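Unit 3 – Handheld Gripper Demonstrations for Cloth Tasks
Instructor: Anneli Ruotsalainen
Lab assistant: Kipchumba Kaijage
Revised June 13, 2022

Scope

Unit 2 ended with teleoperated pick-and-place on rigid blocks. Cloth is harder for two reasons. Its shape has no short description, and the result of a grasp depends on layers the camera cannot see. This unit covers recording demonstrations with the handheld gripper, checking them, and preparing them for the Mosoti training script. The policy itself is Unit 4.

Terms

Episode: one continuous recording from open jaws to open jaws.
Grasp width: distance between the inner pad faces, logged with every video frame.
Start state: arrangement of the garments before the first motion.
Reset: returning the work area to a new start state between episodes.

Recording procedure

Each team records 25 episodes at its own site. Bedrooms, kitchens and shared lounges are all acceptable. Do not use the lab bench, which is already overrepresented in the Drotar set.

Run the calibration routine at the start of every session. Open and close the jaws fully, 3 times, with the pads in view.
Start with the jaws open and both fingers visible. The garment to be moved should lie ahead of the gap.
Approach at a steady speed. Fast wrist rotation causes the pose tracker to lose features, and the episode is then rejected at import.
Close on a fold or an edge where one is available. On flat fabric, lower the pads until they touch, then close.
Release completely before stopping the recording.

A plain bed sheet gives the tracker little to work with. Most usable features come from the wall and from objects behind the bed – maps, shelves, outlets, hanging clothes – so keep some of that background in view during the approach. 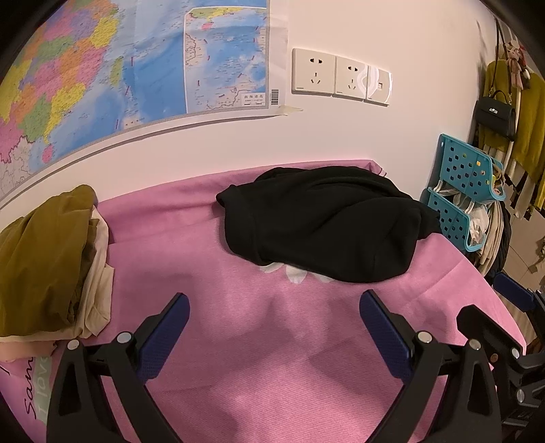
Start states should vary. A set in which every garment begins as a neat stack trains a policy that handles neat stacks. Mix folded and crumpled items, light and dark colors, and change their position on the surface. Dark garments on a pale sheet segment well but lose interior detail, so check exposure on those episodes first.

Checking

Import with the Irnon tool and read the log. Reject an episode if tracking drops out, if the grasp width channel is flat, or if a hand enters the view between the pads and the garment. Failed grasps followed by a second attempt are kept and tagged "retry". Do not trim them.

The pooled set from the March section holds 1260 episodes. Your files are added to it after checking, so naming must match: team, site, session, episode, separated by underscores.

Known problems

Sturnska mounts loosen with use. Check the linkage screws before each session. If the grasp width reads nonzero with the jaws fully closed, repeat calibration – do not correct the values by hand.

Submission

Upload the episodes, the Irnon log, and a text file of no more than 2 pages listing start states and rejected episodes. Gripper sign-out is through Kipchumba Kaijage.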